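Skin Care Tips for the Bathroom Shelf: What to Keep, What to Skip

July 17, 2020

I have been suspicious of face cream since a salesperson at the Lullbridge mall told me my pores were "tired." Pores don't get tired. I bought the cream anyway, it cost me 40 dollars, and it did what the cheap one under my sink had been doing for years. So take what follows as the notes of a person who has paid for the same jar of moisturizer under several names.

These are tips for the home, mostly on how to store and use up moisturizers, and on homemade versions. I'm not a skin doctor. If you have a rash that won't quit, go see one.

Do you need a day cream and a night cream?

Probably you don't. Put the two ingredient lists side by side next time you're in the store. Day creams often have sunscreen in them, and that is a real difference. Night creams are often thicker. Past that, I have a hard time finding what the extra money buys. A plain moisturizer at night and a sunscreen in the morning covers most of what I need, and I've stopped reading the word "overnight" on a lid as if it meant something.

Keep it out of the steam

The bathroom is a poor place for cream, and almost all of us keep it there. Heat is hard on it, especially the kind with vitamin C, which turns brown when it goes off. If yours has gone the color of weak tea, throw it out. A bedroom drawer is fine. So is a hall closet, as long as there's no hot water pipe running behind it.

The little skin care refrigerators are another matter. I looked at one from a shop called Fadach and couldn't see what it would do for me that the butter shelf wouldn't. Cold eye gel feels nice on a hot morning, I'll give them that. Most ordinary creams don't need chilling at all, and some get stiff or grainy.
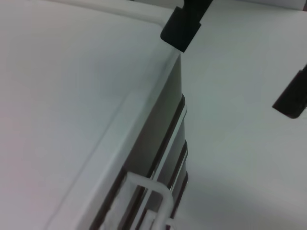

Jars are worse than pumps or tubes, whatever they cost. Every time you put a finger in, something goes in with it. If you already own a jar, wash your hands first or use a small clean spatula, and rinse the spatula afterward. Don't leave it sitting in the cream. I did that for a whole winter and I would like those months back.

Look for the tiny open jar symbol on the back. 12M means twelve months after opening, and 6M means six. Write the month you opened it on the bottom with a marker. I have one that says May, and without it I would swear I bought it last week.

Homemade creams and the trouble with water

I know the recipes. I've tried plenty of them. The ones made only of oils and wax or butter keep fairly well if everything is dry and clean. The ones with water, aloe, tea or rose water in them are a different story, since anything with water in it can grow mold, and it can grow things you won't see or smell. Vitamin E doesn't fix that. It slows oil from going stale, and people keep mixing the two up. Neither does "a few drops of tea tree."

If you want to make something, make a plain balm:

1 ounce beeswax pellets
4 ounces sunflower or sweet almond oil
A clean, fully dry tin

Melt the wax in the oil in a bowl over a pan of simmering water. Stir with something dry. Pour it into the tin and leave it alone until it's solid, lid off, so no drops form on the inside of the lid. Too hard? Melt it again with another spoonful of oil. It's good on elbows and heels. I wouldn't put it on an oily face, and skip the almond oil if there's a nut allergy in the house.

And please stop putting lemon juice on your cheeks. It stings, and on a sunny day it can leave a mark that takes weeks to fade.

Getting the last of it out

Lotion pumps leave a lot behind. Stand the bottle on its head overnight in a mug. With a soft tube, cut it open near the middle and push the top half back over the bottom like a cap - you may get several more days out of it. Don't add water to stretch it. You'd be thinning out the preservative along with everything else.

Reviews, and how far to trust them

A body butter I looked at from Zurkach had 3915 reviews, nearly all glowing. I read a few pages. A good many had been written the day the box arrived, and they were mostly about the box. Go straight to the middle ratings, where people have used the stuff for a while and have a complaint you can weigh. "Pills under makeup" is useful. "Life changing" isn't.

Patch test anything new. Put a dab on the inside of your arm, twice a day, for a week if you have the patience. I usually last 2 days, and I've been sorry for it.

One more on smell. I was given an olive oil cream from Cáceres that smelled wonderful and made my eyelids puff up for an afternoon. Scented products are fine on my shins. Near the eyes I use the dull white kind with no scent, and I buy whichever one is on sale.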